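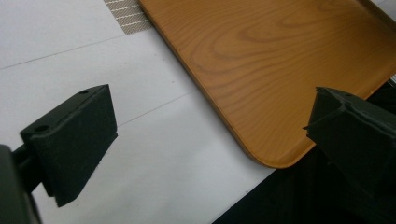
Two grippers, one kitchen

21/12/2021

I have now spent more of my own money on fingers than on shoes this year, and I'd like it noted that the shoes lasted longer.

Regular readers (hello, both of you) will remember that in September I bought the Kavska hand-held gripper, the idea being that you squeeze it, it picks things up, the camera on it records what it saw, and later an arm might be persuaded to do the same. I don't own the arm yet. I own a very small shelf where the arm would go.

The Kavska is a decent thing. It weighs less than a bag of sugar and the trigger has a proper spring in it. Its trouble is the fingers, which are long, soft and polite. Ask them to lift the rim of a tray and they bend out of the way as if the tray had asked to come past. I gave it 20 goes at the wood-patterned one and got it off the table four times, two of those by accident.

So I ordered the Viklund, mostly on the strength of a forum thread 60 pages long in which everybody disagreed. It has short, blocky fingers, dark and matt, with flat textured faces. They don't bend much. The same 20 goes gave me 17 lifts. The three misses were all me coming in too high and closing on nothing, with great confidence.

It isn't all good news. The fingers take up a fair bit of the camera's view, more than the Kavska's did, and the dark housing behind them is no help when you want to see what's going on low down. With the Kavska I could watch the whole rim as I closed in. With the Viklund I line up on the part I can see and trust the rest is still there. The white table does make the dark fingers easy to pick out, which pleased the tracking software from Trovuson no end. It had been losing the Kavska's pale tips every few seconds and then sulking.

The trigger is also stiffer. After an hour of it my thumb had opinions. The manual says the fingers are good for 1000 grips before you check the screws – mine wanted checking well before that, so keep the little key somewhere you'll find it. I keep mine in the drawer with the other little keys, so that's that.

I've kept both. The Kavska is better on anything round or squashy and it did very well with a bread roll. For trays, lids, books and anything else with an edge, the Viklund stays on the table.

Next up is a set of narrower fingers from Furnton, if they ever arrive. The order number is 2747 and it has been "being prepared" for so long that I assume they're growing them.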